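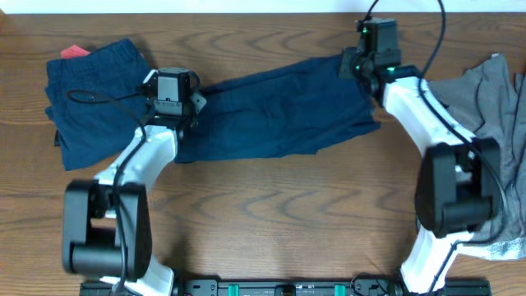

« Le tissu, il faut d'abord le laisser tranquille »

Elle teint à l'indigo depuis 27 ans, dans un atelier situé au fond d'une cour, à Bevby. Elle m'a reçu un matin de mai, à huit heures, parce que le matin est selon elle le seul moment où l'on peut juger correctement un bleu. Elle a préféré que son nom ne soit pas écrit. « Mettez le nom de l'atelier, cela suffit. » L'atelier s'appelle Gallell.

Je lui demande comment elle est arrivée à ce métier. Elle réfléchit assez longtemps avant de répondre. « Par la couture, et par un échec dans la couture. Je faisais des doublures pour une maison qui s'appelait Potgieter. J'étais lente. Un jour on m'a envoyée chercher des coupons chez le teinturier, et je suis restée l'après-midi entier. Le lendemain j'ai été grondée, et la semaine suivante j'y suis retournée. »

Le teinturier était un homme âgé, qui parlait peu. Il lui a permis de regarder pendant plusieurs mois avant de lui permettre de toucher. Elle ne regrette pas cette période. « On apprend le nez en premier. Une cuve qui va bien a une odeur, une cuve fatiguée en a une autre. Je ne peux pas vous l'expliquer avec des mots, il faudrait que vous veniez tous les jours. »

Sa cuve principale contient 400 litres. Elle la nourrit avec du son de blé, de la chaux et parfois un peu de miel, et elle la remue chaque soir avant de fermer. En hiver, elle l'entoure de vieilles couvertures. Elle en parle comme d'un animal de la ferme, avec respect mais sans tendresse excessive.

Je voulais comprendre comment on obtient un bleu très foncé. Je pensais qu'il suffisait de laisser le tissu plus longtemps dans le bain. Elle a souri. « Tout le monde pense cela. Mais on trempe court, on sort, on laisse l'air faire son travail, et on recommence. Pour un marine, je peux recommencer quinze fois. Si vous êtes pressé, vous aurez une couleur qui reste à la surface et qui part sur les mains. »

Entre deux bains, la pièce sort verte de la cuve et devient bleue en quelques minutes. Elle m'avoue qu'elle regarde encore ce changement à chaque fois — même quand le téléphone sonne.

Nous avons parlé aussi de l'argent, sujet qu'elle a abordé elle-même. Une commande de la boutique Zumavard, il y a quelques années, a presque arrêté l'atelier. On lui demandait 400 torchons, tous du même bleu. « J'ai dit oui, et c'était une faute. Le même bleu, cela n'existe pas chez moi. J'ai livré, ils ont renvoyé la moitié. Ils avaient raison de leur côté, et moi du mien. » Depuis, elle écrit sur chaque devis que la nuance peut varier, et elle le fait signer.

Aujourd'hui elle travaille surtout pour des particuliers. On lui apporte des draps de famille, des chemises tachées, une fois des rideaux de théâtre qu'il a fallu couper en 2 pour les faire entrer dans la cuve. Elle refuse le polyester, qui ne prend pas la couleur, et elle se méfie des mélanges dont l'étiquette a disparu. Dans le doute, elle brûle un fil au-dessus de l'évier.

Et l'entretien à la maison ? Elle conseille l'eau froide, un savon doux, le séchage à l'ombre. Pour le premier lavage, toujours la pièce seule. « Après, vous pouvez vivre avec normalement. Un bleu qui pâlit aux coudes, je trouve cela beau, mais des clients me demandent de le reteindre et je le reteins. »

Je lui ai demandé enfin si elle cherchait quelqu'un pour reprendre l'atelier. Elle a eu deux apprentis. Le premier est parti vers la céramique, le second a ouvert sa propre cuve dans une autre région, et ils s'échangent encore des recettes par courrier. « Pour le moment je continue. Mes épaules me font mal quand le lin est lourd, alors je teins des pièces plus petites. »

Il était presque onze heures. Elle a soulevé le couvercle, elle a senti, et elle a dit que la cuve devait se reposer jusqu'au soir.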